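Pradora Sensory Services
Call for Participants: Laminated Pastry Storage Study

Posted November 8, 2018

Pradora is recruiting adult participants for a consumer sensory study on the effect of storage conditions on butter croissants. The work is carried out at our Zimow Street test kitchen and compares products baked from a single dough formula and held under different packaging and humidity settings before serving. We need 60 participants. Enrollment closes when all places are filled.

Participants rate each sample for crust firmness, flaking, crumb moisture, butter aroma and aftertaste. Ratings are entered on a printed line scale. No training in food science is required, and professional bakers are not eligible for this study.

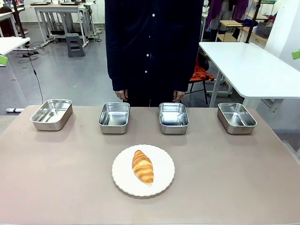 Samples are served one at a time and in a different order for each participant, to limit carryover between products. A three-digit code replaces the product name, and servers do not know which storage condition a code refers to. Each sample is a whole croissant on a round white plate, since cutting in advance changes the way the layers break and makes the firmness score unreliable. Participants are asked to look at the crust first, then tear the piece by hand, smell the inside and take at least two bites before scoring. Finishing the sample is optional. Water and plain crackers are supplied between samples.

Eligibility

Applicants must be between 18 and 70 years of age and must eat croissants or similar pastry at least twice a month. Applicants must have no allergy or intolerance to wheat, milk, egg, soy or tree nuts. The formula contains no nuts, but the kitchen handles them on other days. People who are pregnant, who have a cold or a blocked nose on the day of the session, or who have had dental surgery in the past month will be asked to wait for a later study.

Do not smoke, chew gum or drink coffee in the hour before your session. Do not wear perfume or scented hand cream. Participants who arrive with a strong scent may be sent home without payment.
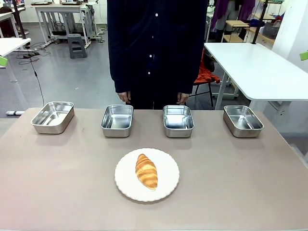

Each participant attends 2 sessions, one week apart. A session lasts roughly 70 minutes, including check-in and a short rest between the first and second sets of samples. Both sessions must be completed at the same time of day. Missed sessions cannot be made up, as the samples are baked to a fixed schedule.

Payment

Participants receive $200 by check after the second session. There is no partial payment for a single session. Parking behind the building is free; public transit fares are not refunded.

Data handling

Scores are stored under a participant number. Names and contact details are kept in a separate file by Katsaros, our recruitment contractor, and are deleted when payment has cleared. Grouped results will be given to the study sponsor, Jindo, which makes food packaging film. Individual scores are not shared. You may withdraw at any time before the second session.

How to apply

Request the screening form from the Katsaros recruitment desk and return it with your age, any food allergies and your preferred time of day. Applicants who meet the criteria will be sent a consent form and two session dates. Bring the signed consent form and a photo ID to the first session. Applicants who are not selected may ask to be kept on the list for the next pastry study, planned for June.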